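FOR IMMEDIATE RELEASE

Minduvix brings robot sorting to the Bomex canteen kitchen, and the crew keep their jobs

June

I run operations at Minduvix, and I don't normally write our press releases. I asked to do this one myself because I've spent a good chunk of this year in the back kitchen at Bomex, getting under people's feet, and I'd like to tell it the way I saw it.

Bomex runs staff canteens, and its biggest site has a clearing-up crew of 12. If you've never worked in a place like that, the cooking gets all the attention and the tidying takes all the time. Plastic spoons, forks and knives come back in one big jumble, along with whatever else people leave on their trays (phone chargers, mostly, and a surprising number of toys on family days). Somebody has to stand there and put it all where it goes. From this month a pair of our Varkance sorting arms will share that job, and the crew who used to do it by hand will be running them.

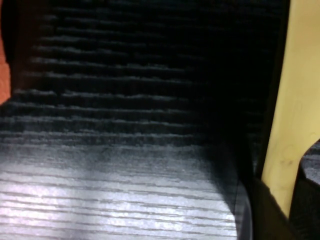 Varkance is our name for the whole package: the arms, the software and the training that goes with them. Most of the work so far has gone into the plain business of picking up small things from a bench and putting them down again without a fuss. The finger is a soft butter yellow with a rounded tip, and on its lower part you'll find a few greyish smudges and scuffs, so please don't expect showroom polish! The crew had plenty of opinions on how quickly it should come down near a surface, and we changed the settings to suit them. They were right about the first speed we picked, by the way. It made everybody jumpy.

What changes for the people there? Quite a lot, and I don't want to skate over it. The sorting shift used to be 50 minutes of standing in one spot after every service. Under the new rota, each person spends that time looking after the arms, dealing with anything odd that turns up, and getting on with the prep they used to stay late for. Everyone on the crew gets 2 days of paid training before they go near the controls, and anyone can stop the arms at any time without asking a supervisor first. We put that last bit in writing.

There have been grumbles too. A couple of people liked the sorting shift, as it was the one quiet part of the day and they could have a natter. Bomex has kept a hand-sorting bench going for anyone who'd like a turn on it, and I think that was a good call.

We also talked a lot about labels. Our partners at Thongdee, who fit out the benches, wanted printed codes on everything. The crew wanted to carry on with handwritten ones they could read at a glance and swap over in a hurry. Handwriting won, and the software people (sorry, all of you) had some extra work to do.
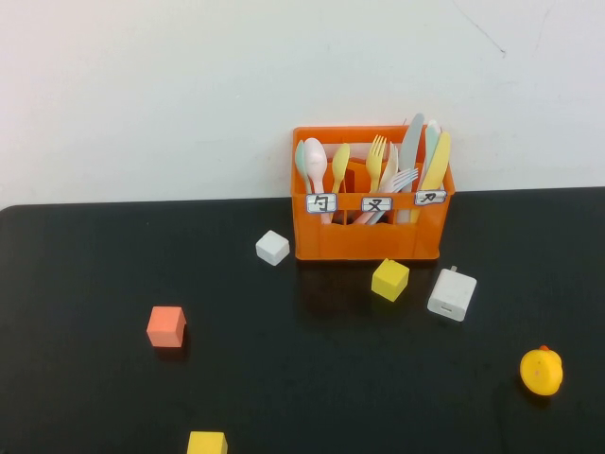 Will anyone at Bomex lose their job over this?

Every member of the crew keeps their post, their hours and their rate of pay, and Bomex has put that in the agreement it signed with us.

The arms start on the lunch service and move to evenings once the crew say they're happy with them. Thongdee will fit the second bench over the summer, and Bomex plans to offer the same training to 50 more kitchen staff at its other sites. If you work in a canteen and want to come and have a nosy, or you're a reporter who'd like to try stopping an arm for yourself, get in touch with the Minduvix press desk and we'll sort out a visit. Mornings are best, before the lunch rush.

ENDS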